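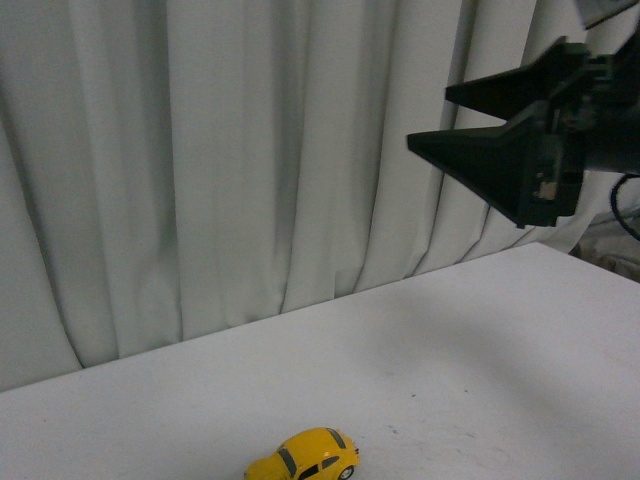

Pleated curtain behind the white tabletop, Gestlow hall

Print this page | E-mail this page

Fire door and escape route checklist, Gestlow hall
October. Inspected by Kaja Šimkus

1. Door leaf and frame, main exit. Gap at head and jambs within limit. Satisfactory.
2. Clear width, main exit: 1510 mm measured between the open leaves. Satisfactory.
3. Clear width, rear corridor: 1760 mm. Chairs stacked at the Kuruc end were moved during the visit. Keep clear.
4. Self-closers. Door 4 stops short of the latch. Adjust and retest.

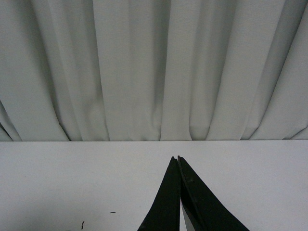
5. Smoke seals. Brush seals on doors 2 and 3 are worn at the lower hinge side and need replacing along the full length. No paint on the intumescent strips. Fabrics come under the same heading in the Priduro form, so hangings that come down to a table, as the pale pleated curtain does, go on the textile register with their treatment certificate. The certificate was not in the folder. Action: Stistlow office.

6. Emergency lighting. All 18 fittings lit on the test key. Fitting by the meter cupboard dim after one hour.
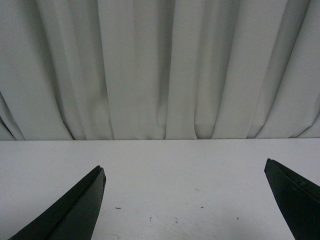

Justinas Tamošiūnaitė commented that the dim fitting was reported after the last discharge test and the battery ordered, but no delivery date was given. He asks for it to stay open on the sheet until the full three-hour test is repeated.

7. Alarm sounders. Lowest reading 88 dB, rear corridor, doors shut. Satisfactory.
8. Call points. Cover missing at the side entrance. Replace.
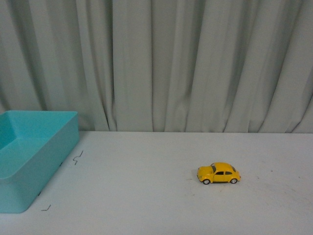 Can door 4 stay in use before the closer is adjusted?
Only if it is pushed fully shut by hand after each use and checked at locking up. Enter the check in the log.

9. Signs. Arrow over the rear stair points the wrong way. Reverse.

Contact | Copyright Stistlow Premises Inspection | Back to top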